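Last updated: November 20, 2019

Minutes, Two-Arm Teaching Working Meeting

Present: Bernadette Besson (chair), Yulan Jiang, Comfort Gyamfi, Dirk Kramer
Apologies: Aileen Lumbao

1. Previous minutes
Accepted with one correction. Item 4 should read "left arm," both places.

2. Remote-control sessions
Jiang reported 48 button-sorting runs recorded by remote control, of which 37 were kept. Most rejected runs had one arm waiting more than 10 seconds while the operator looked for the next part. Operators are to decide the pick order before starting the recording.

3. Hand guiding
Kramer tried hand guiding on the same task. Moving one arm is comfortable. Moving both needs two people, and the paths do not match in time. Agreed to keep hand guiding for setting tray approach points only. Besson asked that the points be stored under the Siswood project and not on the local controller.

4. Gripper closing force
Gyamfi said the operator gets no feel for the part through the Direx handles. Buttons with round metal bodies turn in the fingers if gripped near the end. Kramer prefers a fixed force limit; Jiang wants it left to the operator. Not settled.

5. Task layout
Yellow tray on the left, green tray on the right, loose push buttons on the brown table between them. Each arm serves the tray on its own side. Buttons may lie in any direction at the start of a run.

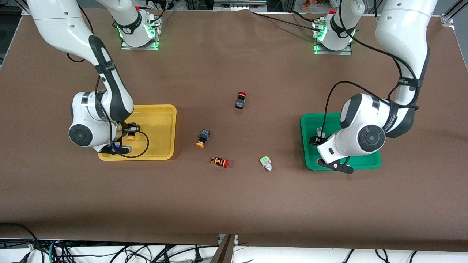 Strobel Robotics Laboratory, Manipulation and Teaching Group

Emergency stop buttons used as parts are to be logged as "mushroom, red" so they are not confused with the cell's own stop in the run notes.

6. Actions
Jiang: 12 further runs with the pick order written down first.
Kramer: force limit proposal, one page.
Gyamfi: ask Biltden for a quote on finger pads.
Lumbao: relabel the rejected runs by cause.

Next meeting in December, date to be circulated by Besson.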